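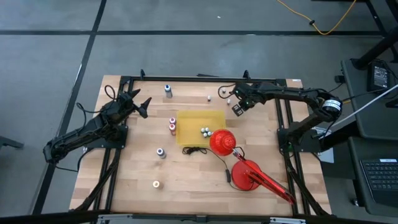
A yellow tray, a red lamp and a few small bottles on the sorting table

Table sorters and tidiers wanted, Fitthorpe

Do you line up your pens without noticing? Do you open a friend's kitchen drawer and itch to put the spoons straight? Then please read on, we'd love to hear from you!

Zilulance is putting together a big illustrated guide to tidying small things: bottles, balls, caps, leads, lamps, all the odds and ends that pile up on a desk or a bathroom shelf and never seem to have a home. We want to know how different people go about it. Some start with the biggest item and work down. Some go by colour. My own mum puts everything in one tray and calls it done, and I can't say she's wrong.

We are looking for 60 people to come to our rooms in Fitthorpe between January and March and tidy a table, several times over, in whatever way feels natural. A second group will run in Nurnville in the spring if this one fills up.

What you'll be doing

Each visit lasts two hours. You'll work through a run of short tasks with everyday objects on a wooden tabletop. A typical one might be getting all the little balls into a shallow tray, standing the bottles together with their labels showing, or finding a good spot for a desk lamp and doing something sensible with its lead (people have very strong feelings about leads, we've found). Then everything gets muddled up again and you have another go, or move on to a different lot of things.

After each task you'll have a quick chat with one of us about what you did and what annoyed you. Duván Guzmán does most of these chats and he is very easy to talk to. There is no score and no right answer. If you think the tray is a silly shape for the job, say so, we want that in the guide as well.

So far we have gathered 187 different objects for the tables, and the collection keeps growing. The plan is to end up with 2000 finished layouts, written up and sorted by type, and the best of them will go into the printed book with the name of the person who came up with them (only if you want it there).

Who can take part

Anyone aged 18 or over. You don't need to be neat! We would really like a good few people who describe themselves as hopeless at this, as well as the drawer-straighteners. Left-handed people are especially welcome, we are short of them at the moment.

You should be comfortable picking up small items and reaching across a table. Tasks can be done standing or sitting, and we have chairs of different heights. If you use a wheelchair, or there's anything else we should set up beforehand, put it in your message and we'll sort it out before you arrive. Our rooms are on the ground floor.

What you get

300 pounds for the full set of visits, paid at the end, plus bus or train fares within the county. If you have to drop out partway you'll be paid for the visits you've done. Tea, coffee and biscuits throughout, and a copy of the guide when it comes out.

Morning visits start at 9.30 and afternoon ones at 2. We can do a small number of evenings for people who work during the day, starting at 6, so do ask early if that's what you need.

Also wanted: table setter, part time

We need one person to look after the tables between visits. You would lay out the objects for each task from a plan, check nothing is missing, wipe things down, and keep the shelves in order. It's three mornings a week until the end of March. Good eyesight for small differences helps, and so does patience, as bottle caps get everywhere. You'd be working with Jailson Fontes, who can answer any questions about hours and pay.

How to apply

Write to Zilulance at Sial House, Fitthorpe, or drop a note in at the front desk. Tell us your name, whether mornings, afternoons or evenings suit you, and a line or two on how you keep your own desk or kitchen table. For the table setter job please mark your letter "Table setter" and add a short list of past work, paid or unpaid. Places go in the order that letters arrive.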